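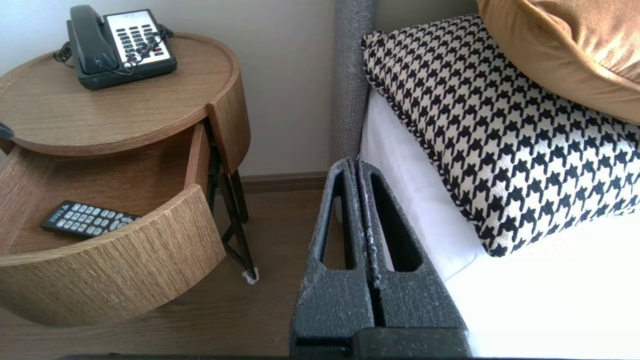

Gorkden Finger Pair, replacement set

Fingers for the Gorkden room-service gripper, sold in twos – one finger on its own is a paperweight. Each has a long tapered window.

Fitting
Power down at the base. The arm will happily hold a pose with the software closed, and it has no opinion about your knuckles. Undo both screws, slide the old finger off and push the new one on until it clicks. Run the Wiltuteo close test and look for an even gap.

Care
Check the grip faces every 1000 cycles, or about once a January if you are that sort of owner. A little fraying is normal. Strips hanging off are not. Wipe with a damp cloth – no solvent, however confident the bottle sounds.

In the box
Two fingers, four screws, one hex key you already own.

Length 85 mm. Part no. 78. Ships from Hikudby.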